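## 4. Setting up carry tasks

Applies to the Ollix two-arm base unit with firmware 200 or later, fitted with the Dorker gripper pair. Units supplied with the older single-arm kit use Appendix C. This section was last revised on 26th September.

Complete Section 3 (leveling and first power-up) before you start. You will need:

- the handheld pendant, charged
- the Agyeman floor pack (marker pen, seam tape, cleaning cloths)
- one carry basket with a rigid or looped handle
- a clear working area, with the safety perimeter from Section 2.4 in place

**CAUTION:** Keep hands, hair and loose clothing away from the elbow joints whenever the status light is green or amber. The elbows can close without warning during homing.

### 4.1 Check the cables

1. Set the pendant to HOLD. Wait for the amber light.
2. Follow each arm cable from the base to the wrist by eye. Each cable should hang in an open loop at the elbow. A loop that has been pulled flat must be re-dressed before the arm is moved.
3. Press each cable connector until it clicks.
4. Release HOLD and run CABLE SWEEP from the Service menu. Both arms move slowly through their full range. The sweep stops by itself if either elbow motor draws more current than expected.

**Note:** Do not shorten the loops with ties. The slack is taken up when the wrist rotates, and a tied loop will trip fault 71.

### 4.2 Mark the floor stations

A station is a fixed spot where the unit picks up or sets down a load. The unit stores its position by coordinates. The written label is for the operator, who needs to know which spot is which when loading or clearing a basket.

1. Sweep the floor. Wipe it with a dry cloth and let any dust settle.
2. Drive the unit to the first station in JOG mode.
3. Write the station name on the floor in small letters, using the marker from the floor pack. Use the same name on the pendant. Stations named after their contents are easier to keep straight than numbered ones.
4. Press STORE. The pendant shows the station name and a four-digit position code, for example 2,116. Write the code in the log at the back of this manual.
5. Repeat for each remaining station.

The marker ink can be removed from sealed floors with the cloths supplied. Test it on a hidden area first. On unsealed wood or bare concrete, use seam tape and write on the tape.

**Note:** Patterned floors with strong diagonal seams can confuse the floor tracker. If the pendant reports DRIFT more than once in a session, set Tracker > Pattern to HIGH and store the stations again.

### 4.3 Teach the handle grip

The right gripper is the carrying gripper by default. The left gripper stays open and free unless a two-hand task has been loaded. To swap them, see 4.6.

1. Place the basket on the floor, empty, with the handle upright.
2. Select Teach > Grip > Handle.
3. Jog the right arm until the fingers are on either side of the handle. Approach from above or from the near side. Do not approach through the slats.
4. Press CLOSE. The fingers stop when they meet resistance.
5. Set the grip force. Start at the factory value and raise it one step at a time. Thin plastic handles deform at high settings and may spring out of the fingers.
6. Move the left arm to a position where its gripper is clear of the floor and clear of the basket. Press STORE LEFT.
7. Press STORE GRIP.
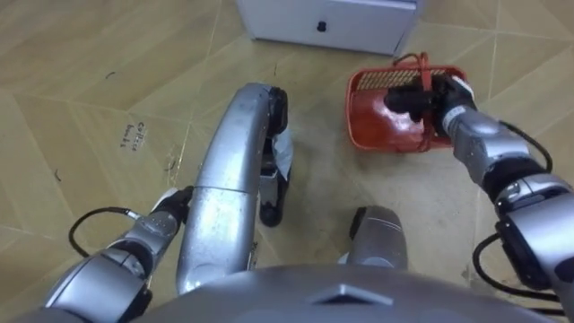

A Ciklow customer who went through this procedure on an earlier firmware wrote to say that the order of steps 6 and 7 matters more than the manual lets on. Storing the grip first had left the left arm without a saved position, and the unit went back to its homing pose in the middle of a carry. Firmware 200 blocks STORE GRIP until STORE LEFT has been completed, but the customer's advice was to keep to the printed order anyway, as a restored backup from older firmware can bring the fault back with it.

If you restore settings from a unit that ran older firmware, repeat 4.3 in full for every basket type.

### 4.4 Test the lift

1. Select Test > Lift. Stand outside the perimeter.
2. Press RUN. The right arm raises the basket slightly, waits, and lowers it.
3. Watch the handle. It should not slide in the fingers. If it does, go back to 4.3, step 5.
4. Add a 500 g test load, spread evenly across the bottom of the basket. Run the test again.
5. Carry the loaded basket between two stored stations at SLOW.

**CAUTION:** Never reach into the basket during a lift test. Press HOLD and wait for the amber light first.

Expect about 200 lifts before the finger pads need inspection. Replace them as a pair.

### 4.5 Faults during setup

| Pendant message | Likely cause | Action |
|---|---|---|
| 71 | Arm cable tied or caught | Free the cable, repeat 4.1 |
| DRIFT | Floor tracker lost the pattern | Clean the floor, set Pattern to HIGH |
| GRIP OPEN | Handle missed or slipped | Repeat 4.3 from step 3 |
| NO LEFT POS | Left arm position not stored | Repeat 4.3, steps 6 and 7 |

If a message is not in the table, note the text exactly as shown and contact your Ollix dealer.

### 4.6 Swapping the carrying arm

1. Set the unit to HOLD and empty both grippers.
2. Select Setup > Arms > Carry side and choose LEFT.
3. Restart the unit. The change does not take effect until the restart — the pendant will still show RIGHT until then.
4. Delete all stored grips and repeat 4.3, reading left for right throughout.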